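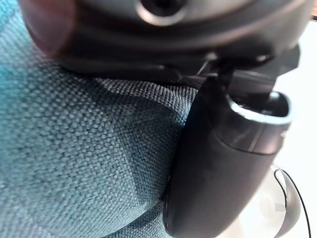 Hagos Woldegiorgis nos escribió en noviembre que no quería un sofá nuevo, que quería el suyo con otra tela. Encargos como ese son los que más hacemos en Otuvico.

Quiénes somos

Otuvico es un taller de tapicería y confección de cojines. Somos 4 personas y trabajamos para casas particulares, pequeños hoteles y salas de espera. Abrimos con una mesa de corte y dos máquinas de coser; la mesa sigue siendo la misma.

Qué hacemos

Retapizamos sofás, sillas y cabeceros. Cosemos fundas a medida, con cremallera o con solapa, y renovamos rellenos. No vendemos muebles.

Las telas

Tenemos casi 200 muestras en el local. Las más pedidas son las de trama cesta —verde azulado, gris, arena—, que tienen relieve y se adaptan bien a una superficie abombada. En un cojín muy lleno, la cuadrícula del tejido se curva con el relleno, y por eso marcamos el centro de cada pieza antes de cortar. Las muestras se prestan durante siete días. Conviene mirarlas en casa por la mañana y también con la lámpara encendida, porque un mismo tono cambia bastante en la sombra.

Cómo trabajamos

El presupuesto se hace con fotos y medidas. Si el mueble es grande, vamos a verlo. La tela sobrante se entrega al cliente, doblada y con la referencia apuntada.

Recogida y entrega de muebles: con cita previa.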